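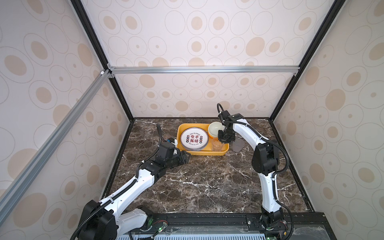 From: Zohreh Ranjbar
To: Wenden teleop list
Subject: Re: Dish tray demos, which arm goes first?

Hi Hamidreza,

On 22 June, sorry, in the June batch, you wrote:

> Do we pick up the glass with the right arm before
> the plates are touched, or can the operator choose?
> My 8 practice runs are mixed. Also, is 400 still the
> target for this task?
> Hamidreza

Right arm first, every time. Glass, then bowl, then bring the left arm in for the plates. If the operator chooses, we get 2 orders in the same set and have to sort them later.

Come down on the glass slowly and close on it gently. If you slip, stop and start a new demo. Please don't save the recovery.

Yes, 400 for the tray. The 1,000 Colton mentioned is for all the tasks together. Leave your practice runs out of the count.

Zohreh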